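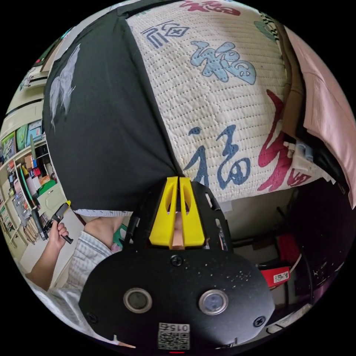

Has anyone else had Tornard lose its mind in the middle of a take and then swear everything is fine? We're recording two-handed demos with the Firnier handhelds, bedding and laundry stuff in a regular home, and last night one of the replays sent the left arm of our Vrabec pair straight down into the table. Hard enough to crack a finger mount and shove the table into my shin (I'm fine, the shin is purple). I went back through the take and the left gripper's path has a jump of 85 mm in it, sideways and down, between one instant and the next. No human hand did that! My theory is the background. Look how much of the view is that white quilted bedspread with the huge blue 福 on it, plus the black cloth overlapping it on the left, and the shelves that hold still are squeezed over at the edge. If the tracker grabs on to all those lovely crisp characters and then somebody tugs the bedspread, well, it thinks the gripper moved. Right? Or am I blaming the blanket for something dumber?

What I've checked so far: lenses are clean, clocks between the two grippers line up, calibration was redone the day before. Quality score for the take is green from start to finish, and that's the part that really bugs me. I can live with bad takes. I can't live with bad takes that get a green score and go straight to an arm.

Posted by shinguard_iggy, 27 March 2025

Ouch. Yes, cloth will do this, and hanging cloth is the worst kind because for long stretches it behaves like a wall. We had the same thing with a shower curtain. The tracker builds its little map off the pattern, everything's great, then someone opens the bathroom door and the whole "wall" breathes. Ours was a slow drift though, never one big jump. Did you see any drift before the jump or was the path clean?

Posted by mopbucket

Clean as far as I can tell. I plotted it against the right gripper and they keep a believable distance from each other right up to the bad moment. Then the left one teleports, and here's the weird part, it never comes back! Everything after that is offset by the same amount. So the motion after it looks perfectly natural, just in the wrong place.

Posted by shinguard_iggy

Going to disagree with both of you. Cloth moving gives you a smear. It pulls the estimate along with it at whatever speed the cloth goes, and when the cloth swings back you usually get some of it back too. A single step that stays put is a relocalization. The thing got lost, looked around for something it recognized, and snapped to the wrong match. Those characters might still be the culprit, but because of what they look like from up close and not because anybody tugged on anything.

Also, what's with the red light? There's a tiny one glowing at the bottom of the mounting plate, under the QR sticker. On my Firnier set red while recording means it dropped to internal storage because the link went down. If it's catching up on a backlog your timestamps are not worth much, whatever the clocks say.

Posted by left_hand_thread

Red is just the recording light on the older firmware. They swapped the colors in the February update and confused the entire planet. Iggy, which one are you on?

Posted by Dottie_K

Older one. I never updated, we had a dataset half done and I didn't want to change anything in the middle of it. So for us red is recording, and no link trouble in the logs, I did look. Good eye on the light though, I'd stopped noticing it months ago.

The relocalization idea is interesting. How would I tell the difference?

Posted by shinguard_iggy

Turn on the full log in Tornard and re-run the take from the raw video. You want the line that says "map merge" right around your jump. If it's there, I win. If it isn't, go yell at the bedspread.

Posted by left_hand_thread

Can we talk about the other half of this for a second? I don't much care which way the tracker failed. Trackers fail. What I want to know is why a replay was allowed to send an arm through a step like that at full speed with a person standing close enough to get a table in the leg. Where was the velocity limit? Where was the e-stop?

Posted by Alfredo Maglaya

Fair, and I had it coming. E-stop was on the bench, in reach, and I hit it, but after the bang. Velocity limit was on in the arm controller. The trouble is our replay script resamples the path before sending it, and it smooths. So the jump got spread over enough steps that no single one tripped the limit. The arm just went down there in a brisk, confident way, like it had an appointment.

Posted by shinguard_iggy

Then the smoothing is your fault to fix, and I mean fault in the safety sense. You took a signal that was screaming and filtered out the scream. Check the raw path first, reject on any step a human wrist can't do, and only then smooth. And put a floor in the controller. Ours refuses any target lower than the tabletop no matter who asks, and first replay of any take runs slow with everybody behind the tape.

Posted by Alfredo Maglaya

I'd push back on the floor a little. We tried it at Grorurness for fabric work and it was a pain, you need the fingertips touching the table to pick up the edge of a sheet. With a hard floor the arms kept stopping right where the job starts. We ended up using a force limit and that's been good.

Posted by mopbucket

Do both. Set the floor a hair under the surface and let the force limit deal with the rest. A force limit by itself only wakes up once you've hit something, and sometimes the something is a hand.

Posted by Alfredo Maglaya

Not our experience, but okay, it's not my shin.

Posted by mopbucket

OK, update! Re-ran it overnight with full logging. There IS a map merge, at the exact spot. So left_hand_thread, take your bow. The tracker lost the left gripper for a moment, then decided the patch of quilting in front of it was a different patch of quilting. All that stitching looks the same up close, I guess, and it matched one bit to another.

But! I also ran the rest of the session, 22 takes in all, and four of them have a merge. Two of those line up with somebody pulling on the bedspread, I can see it moving in the video. So I'm claiming partial credit for the blanket theory. The other two have nothing moving that I can find. All four were green in the quality score, every one.

Posted by shinguard_iggy

Partial credit granted, grudgingly. I'd still say the pull only made it get lost, and the wrong match is what hurt you.

The green score makes sense once you know how it's figured. It's how many points it's tracking, and after a bad merge it's tracking plenty, it just has the wrong idea of where they are. Don't gate on that number. Gate on merges. Any take with one goes in a separate folder until a person has watched it.

Posted by left_hand_thread

Or mask the cloth out? You can paint a region in Tornard and it'll ignore everything in it.

Posted by Dottie_K

Only works if the camera stays put, and these are on people's hands. The region would be over the bedspread for one moment and over the shelves the next.

Posted by left_hand_thread

Oh duh. I was thinking of our fixed overhead one. Never mind me.

What about giving it more stuff that doesn't move, then? We taped a few printed markers to the walls and the furniture and our lost-tracking warnings mostly went away. They look ugly in the footage but the people training on it never complained.

Posted by Dottie_K

We thought about markers and got voted down, the whole point was ordinary rooms that look like ordinary rooms. I might bring it up again now that I have a bruise to wave at them.

What we've changed as of this afternoon: raw step check before the smoothing, slow first replay, e-stop in somebody's hand and not on the bench, and nothing with a merge goes near an arm. The floor I'm still fiddling with, I set it too high the first time and the arms wouldn't touch the sheet at all, exactly like mopbucket said. New finger mount is on order. Anyone have a spare left one for a Vrabec they'd part with in the meantime?

Posted by shinguard_iggy

I've got one, slightly chewed. Message me your address. And post the step threshold you settle on, ours throws out too many good takes whenever someone shakes a pillowcase.

Posted by Alfredo Maglaya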